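1/5 Kultby Library will close its reading room in June for rewiring. Loans continue at the side desk.

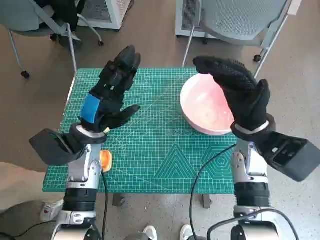
2/5 Borrowers may keep up to 5 items. Return dates falling in June have been extended by 2 weeks. 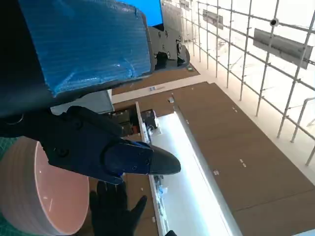 3/5 No fines will be charged during this period.

4/5 Reserved books will be held at the Plarivier branch. 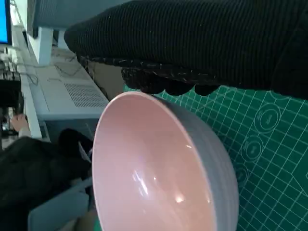

5/5 Renewals may be made by telephone as usual.

Comments
Davoud Zamani: Is the side desk step-free?
Ayman Tawfik: Thank you for the extension.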